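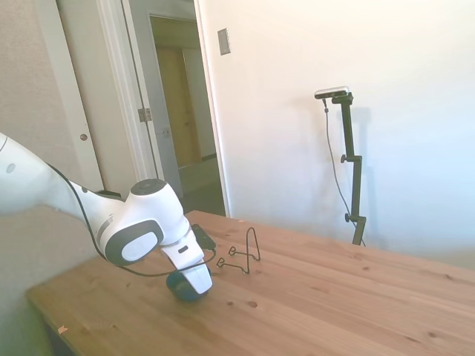
Lernville Folk Dance Club, Events and Outings

Minutes of the September meeting
Present: Torbjørn Lunde (chair), Ingegerd Holmgren, Gøran Brekke, Torbjørn Brekke, Märta Engebretsen (minutes)
Opened 7:05 p.m.

1. Last minutes
Approved with one fix. The waltz workshop was led by Ingegerd, not Gøran. Gøran says he was flattered.

2. Harvest dance
What a night! We sold 104 tickets, our best ever, and the floor was full right up to the last polka. After paying the band and the hall we cleared $620. Ingegerd read out a note from a couple who drove over from Zasow and want to know when the next one is. Several people asked for more easy dances early in the evening, and we all liked that idea. Torbjørn L. will put two circle dances in the first set next time.

3. Beginner classes
The new six-week course has started and the group is a joy to teach. Gøran has been walking everyone through the schottische at half speed and by the second class they were already laughing and changing partners without being told.

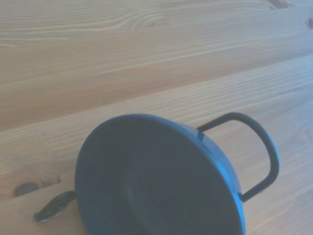
He would like a second teacher on the floor for the turning dances, as beginners tend to copy whoever is nearest. Märta offered to do weeks three and four, Ingegerd the rest. Agreed. Name tags to be bigger.

4. Music
Torbjørn B. has finished going through the old tune binder. There are 91 tunes in it, a good many with no title, and he played us three on the fiddle. The second is a lovely hambo that none of us knew. We want it in the winter program! He will write out the parts for accordion. Lundgren Hall has confirmed we may use their piano as long as we don't move it.

5. Winter dance
Long talk about dates. Lundgren Hall is free on both of the evenings we asked for, and we settled on the earlier one. Doors at 6, teaching at 6:30, band from 7:30. Supper will be potluck again, with a sign-up sheet by the coat rack. Ingegerd to ask the Zasow dancers if they would like to bring a set of their own.

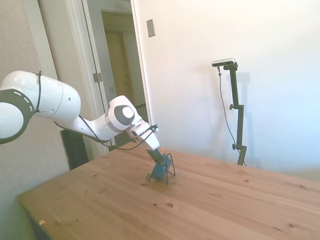 Blue piece and black wire stand on the wooden table.

6. Other business
Shoes: please, no street shoes on the hall floor. Torbjørn L. will put up a sign.
Märta still has a green scarf from the harvest dance.

Closed 8:40 p.m., followed by the new hambo, twice.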